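Chapter 10
When the Log Says Nothing Happened

Makers like to quote success rates. Nustberg quoted one to Waltraud Zwahlen's team: 3,477 picks, with 213 marked as faults. What the sheet left out was how a fault got marked. The arm had to notice it first.

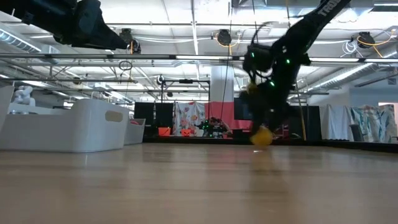

A dropped item counted only if the gripper closed further than expected. If the fingers jammed part-way, the controller took this for a good grip, carried nothing to the bin and logged a success. Zainab Danladi found the flaw by watching, with the log switched off.

I doubt the fault was rare. I also doubt the safety stop, which relied on the same finger reading, would have done better with a hand in the way. Section 2 goes through the wiring. Before reading it, write down which signals you would trust, and what each one measures.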